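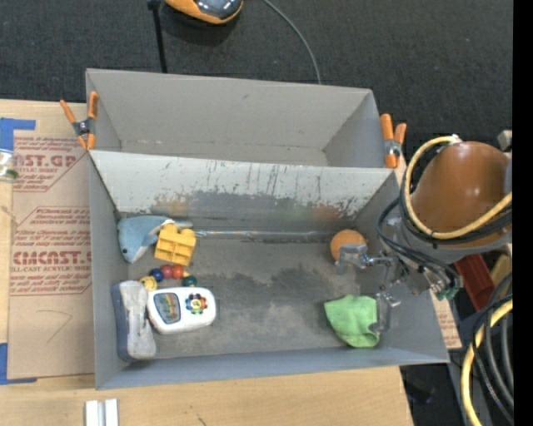

Toys and household stuff in a gray bin, with a second bin behind it.

Finished the hallway closet tonight. Thread on what I kept and what I didn't, for anyone putting theirs off until after December.

Rule I used: if it doesn't have a home by the end of the evening, it goes in the donate box. Four boxes filled. I expected one.

The worst category was cables. I kept the ones I could match to something we still own and took the rest to the e-waste drop in Cindthorpe. They close at 5, so go early.

Board games with missing pieces – recycled. I wrote to the maker of one for spare cards and got no reply.

Found 33 loose batteries. Bought a tester. Most were dead.

Karthikeyan Poojary asked what shelving I used. Plain brackets and pine boards, $290 for the whole closet, and I could have done it for $200 if I'd measured first.

Linen shelf is next. Probably next month.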